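Ticket 331 – Table lamp leans and goes off when it is moved
Status: Solved
Product: Modholm table lamp, white shade, round base 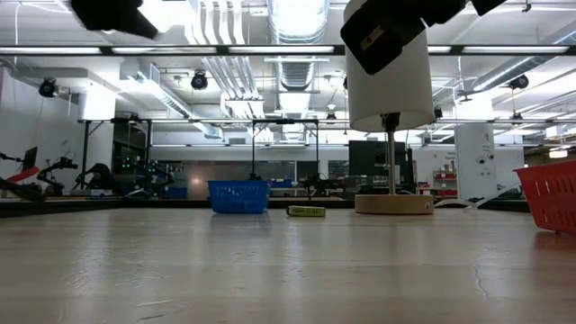
Reda Bouazza

Hello,

I have a problem with the Modholm table lamp. When I move it, even a little, the light goes off. Sometimes it comes back when I touch the shade, sometimes I must push the switch two or three times. Also the pole is leaning. It is not much, but when I turn the base I can see that the shade makes a small circle and does not stay in one place.

My lamp is the model with the white cylindrical shade, the thin metal pole and the round base in light wood. There is a black fitting where the pole meets the shade. I ask mostly about this part, because I think the fault is there.

What I tried already:

Other bulb. I took a bulb from my kitchen lamp which works well. Same result.

Other wall socket. Same result.

Lamp on the floor in place of the table. It leans the same, so the table is level enough.

Turned the shade to the right by hand. It became tighter for one evening, then it was loose again.

I did not open anything with a screwdriver. The paper that came with the lamp has only drawings, and I could not understand from drawing 2 if the ring goes over the shade or under it.

Please tell me if this can be repaired at home or if I must send it back. I bought it in January and I still have the receipt.

Kind regards,
Reda

Reply from Kelly Horrocks, Modholm support

Hi Reda,

Thanks for the clear list. Please stop using the lamp for now and unplug it.

I think you have two separate faults. The lean usually comes from the nut under the base. Lay the lamp on its side on a towel, peel back the felt and see if the nut turns with your fingers. If it does, tighten it with a small wrench until the pole stops moving. Don't force it, as the wood can split.

For the light going off, take out the bulb, lift off the shade and look at the ring that holds it. It should sit under the shade. If the ring is cracked, we'll mail you a new one. Please don't open the socket itself.

Kelly

Reda Bouazza

Hello Kelly,

I did the first part. The nut was very loose, I could turn it with two fingers. Now the pole is straight and the shade does not make the circle anymore.

The ring was on the wrong side, over the shade. So I had read drawing 2 wrongly – my mistake. The ring has also a crack on one side. I did not plug in the lamp again.

Reda

Reply from Kelly Horrocks, Modholm support

Hi Reda,

Good news on the pole. A replacement ring is on its way, part 128, no charge. With the ring on the wrong side the bulb can't screw all the way in, and that would explain the light cutting out. If it still does it with the new ring, we'll exchange the lamp.

Kelly

Reda Bouazza

Hello,

The ring came today and I put it under the shade. The bulb goes now deeper than before. I moved the lamp from one side of the table to the other while it was on and the light stayed. I left it on for the whole evening, also no problem.

One suggestion: please write one sentence next to drawing 2. The arrow there can be understood in both directions.

You can close the ticket. Thank you for the help.

Reda

Ticket closed by Kelly Horrocks. Note added for the instruction sheet, drawing 2.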